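The Second Table

I had 900 dollars left in the line called Miscellaneous, and by Tuesday I had already spent it three different ways in my head.

That was the March I ran the budget for the kitchen project at Sinthorpe, and I want to say up front that I was never trained for it. I was good at spreadsheets at a moment when everybody else in the room was looking at the floor. So I got the folder, the login, and the quote from Vesley for a replacement gripper, which I read standing up at the counter with a bagel in my mouth. I put the bagel down pretty quickly.

Vesley wanted an answer by the end of the week. They always did! Their emails had this breezy way of mentioning a price increase in the second-to-last line, right before they hoped I was enjoying the weather. And Sotelo, the other supplier, was cheaper but took 26 days to ship anything bigger than a bolt.

So I did what I did whenever I couldn't decide, and went downstairs to watch the arm. 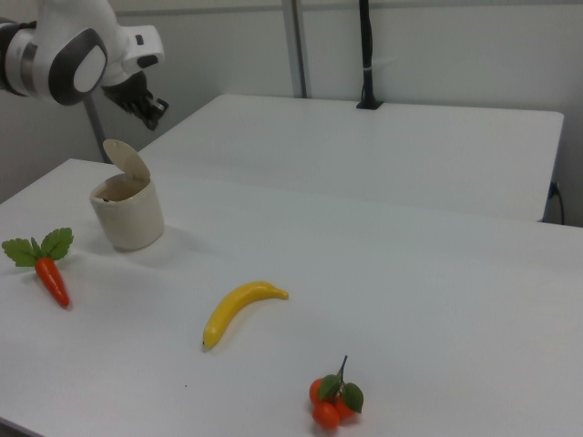
I liked it down there. Upstairs people talked about the arm like it was a mortgage, and downstairs it was just a thing with a job, hanging over a white table with a toy banana on it. I pulled up the tall stool and opened the laptop on my knees. Gripper, yes or no. Spare cable, yes. A new batch of toy food — well, the request said 80 pieces, and whoever wrote it had clearly gotten carried away, because it included a lobster.

I took out the lobster. Then I felt bad and put it back in under Optional.

The real trouble was the tables. We had 2 of them pushed together, and the plan for next year wanted a third, plus a second arm, plus something called a "transition allowance" that I'd inherited from the last person and was scared to delete. I tried to work out what it was for. I opened the old files, I searched my mail, I even called Fano, where we'd bought the first lot of clamps, and a very patient woman told me she sold clamps.

By then I'd stopped typing and was just looking at the little cream pot.

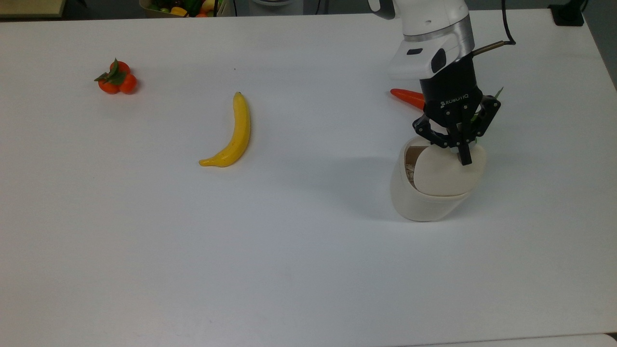
Vol. 7, No. 2

It's funny what you get attached to. The gripper was the single most expensive line on my sheet, and all I could think about was that pot, which had come out of somebody's kitchen and never cost the project a dime. If it broke, there'd be no quote. There wouldn't even be a line to put it on. I added one. "Pot," I typed, and then I sat there trying to decide what a pot was worth, and I gave it twelve dollars, and then I gave it fifteen.

My phone buzzed. Vesley, hoping I'd had a chance to review.

I hadn't, or I'd reviewed it so many times the numbers had gone soft. What I wanted was for the thing in front of me to settle it, to do something so good or so awful that I could march upstairs with an answer. I gave it until four o'clock.

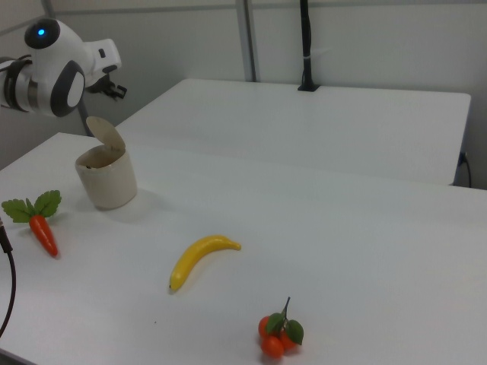
Four o'clock came and I was still on the stool, with one foot asleep. I deleted the transition allowance. My whole arm was tense when I hit the key, like an alarm might go off somewhere in accounting, but the total just dropped and sat there looking healthier. I moved the money over to the gripper. I pushed the third table to the fall, and I wrote to Sotelo about the cable and told them 26 days would be fine.

Then I wrote back to Vesley and said yes, and asked them to hold the old price, and said the weather was lovely. I hadn't been outside since breakfast.

The lobster was still sitting there under Optional when I closed the laptop. I opened it again on the stairs and moved it up a line.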